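4. The open day at Skeltolgate

4.1 What was shown, and in what order

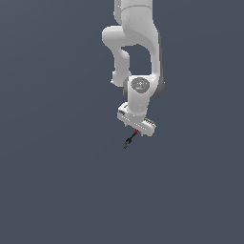

Figure 1. Rendered view of the simulated arm, with the gripper at its lowest point and nothing held.

The open day was planned as a single afternoon and grew into two sessions when the bookings passed what the hall could hold. Visitors came in through the side entrance, left their coats in the seminar room and were taken in groups to three stations. The first dealt with the simulation, the second with the real arm, and the third was a table where people could sit down with a member of the group and ask whatever they liked. We had meant the third station to be a short stop on the way out. Many visitors stayed there longer than at the other two put together, and this affected the timings reported in 4.3.

The simulation came first for practical reasons. The real arm could be run for only one group at a time, and the space behind the barrier was narrow. A screen has neither of these limits. We also wanted visitors to have seen the arm's movements in a setting where nothing could go wrong before they stood near the machine itself. Whether this order helped is one of the questions taken up below.

At the simulation station the presenter ran the same short programme for every group. The arm was brought to its starting pose, the joints were moved one at a time so that people could see which part turned, and then the full reaching movement was played at normal speed and again at half speed. Figure 1 shows the kind of view that was used. The background was left plain throughout. An earlier version of the demonstration, tried in Endby the previous March, had used a modelled kitchen, and in that trial most of the questions were about the kitchen. Visitors wanted to know whether the robot could open the oven, whether it knew where the cups were kept, and what it would do if somebody left a drawer open. These are fair questions, but they took up time meant for the arm, and the presenter could answer few of them. For Skeltolgate we took the furniture out.

Removing it had a cost that we did not foresee. With no floor or table on the screen, some visitors found it hard to judge how large the arm was. One group settled on the size of a desk lamp and another on the size of a garden crane. From the second group onwards the presenter opened by holding out her own arm next to the screen and saying that the real one was a little longer than that. The guesses stopped, and the remark was added to the script.

4.2 How visitors were asked for their views

Every visitor aged sixteen or over was offered a one-page form at the start and a second at the end. Both were on paper. The first asked for age band, whether the person had seen a robot arm working before, and how they would feel about standing beside one, on a scale from one to five. The second repeated the last question and added two open ones: what had surprised them, and what they would still like to know. No names were collected. Forms were matched by a printed number in the corner.

In all, 193 matched pairs were returned. Forms with only the first half filled in were set aside and are not used here. We do not know how many people chose not to take a form at all, and it is likely that those with little interest in the subject are missing from the results. Families with small children are probably also under-represented, as several parents told us they had no free hand to write with.

The open answers were typed up and sorted by two of the authors working separately. Where the two disagreed, the answer was read again by Consuelo Arboleda, who had not been at the open day and so had no memory of who had said what. Her decision was final. Most of the disagreements were over answers that could be taken either as a worry or as a plain request for information, such as "does it stop by itself". In the end we put these under requests, unless the visitor had used a word such as afraid, nervous or unsafe.

4.3 Timings

Each group was meant to spend ten minutes at the simulation, ten at the real arm and five at the table. The first two were kept to fairly well. The simulation ran over in the early groups while the presenter was still finding her pace, and settled after that. The real arm ran over only once, when a visitor's scarf was noticed hanging over the barrier and the programme was held until it had been moved. The arm was idle then, but the delay put back the following group, and they were sent to the table first. We kept their forms in the sample, although they had met the stations in a different order.

The table was the difficulty. By the middle of the second session there were people from several groups round it, and the member of staff on duty was giving the same answer to different visitors a few minutes apart. A second chair and a second person were found. At later events we would staff this station with two people from the start and allow it fifteen minutes.

4.4 What visitors said

The main result from the scaled question is a modest one. Visitors were on the whole slightly more at ease about standing beside the arm after the visit than before it. The shift was clearest among those who had never seen such a machine working, and hardly visible among those who had. A small number moved the other way. Their open answers suggest two causes. One was the noise of the real arm's brakes when power was cut at the end of each run, a sharp click that the simulation does not reproduce. The other was speed. On the screen, the reaching movement looked slow to many people, and the same movement at the same speed seemed quick to them once they were standing in the hall.

We think this second point deserves attention. The simulated and real programmes were driven from the same file, and the timing was checked on the morning of the event. The difference lay in how the movement was seen. A visitor looking at a screen sees the arm at a fraction of its size, and the tip of the gripper crosses only a hand's width of glass. In the hall it crosses the space in front of their chest. The presenter had described the programme as "the same thing you will see next door", and several visitors wrote that it was not the same. One wrote that she had been told to expect something gentle. The wording has been changed since.

Answers to the question about surprise fell mainly into three kinds. The largest concerned the number of joints and the way the arm could bend back on itself near the wrist. The next concerned the gripper, which people had expected to look more like a hand. The remainder were about the staff, the building and the tea. Hsu, a member of our group who ran the real arm for most of the first session, had predicted that the emergency stop would come up often, as he had pressed it in front of every group. It was named on very few forms.

The question about what visitors would still like to know drew longer answers than we had allowed space for. Many people wrote in the margin or turned the sheet over. Cost was raised most, followed by what happens when the arm drops something, and then by jobs. The answers on jobs were nearly all from visitors who gave their own trade, among them a bakery worker, two people from a parcel depot and a dental technician. They tended to ask about one particular task and wanted to know whether this arm could do it. A general talk on automation would not have answered them. For the next event we are preparing a set of cards with single tasks on them, each marked with whether we have tried it, and what happened.

4.5 Differences between the two sessions

The second session had older visitors and fewer children, and its groups asked more questions at the simulation station. Some of this came from the presenter. After the first session she began to pause the programme with the arm folded and the gripper pointing down, and to ask the group which joint they thought would move next. People who had been silent until then often answered. When the guess was wrong she ran that joint by itself before going on. This added a minute or so to each showing and was, in the view of all the staff present, the best change made on the day.

It does mean that the two sessions cannot be treated as the same demonstration. We looked at the scaled answers separately for each and found the same direction of change in both, with a slightly larger shift in the second. Given the differences in age and in the way the simulation was presented, we make no claim about the cause.

4.6 Limits of this part of the study

The visitors chose to come, and they came to a building with a robotics group in it. Their starting scores were already fairly high, which leaves little room for a rise. The second form was filled in within minutes of the visit, and we have no later measure. The staff who answered questions at the table were also those who collected the forms, and some visitors may have wished to be polite.

A follow-up at the Kallach site is planned with the order of the first two stations reversed for half of the groups. The forms will be handed out and taken in by people from outside the project, and the brake noise will be explained before the arm is first switched off. The plain background will be kept, with one showing in which a simple table is added beneath the arm so that visitors have something to judge its size against.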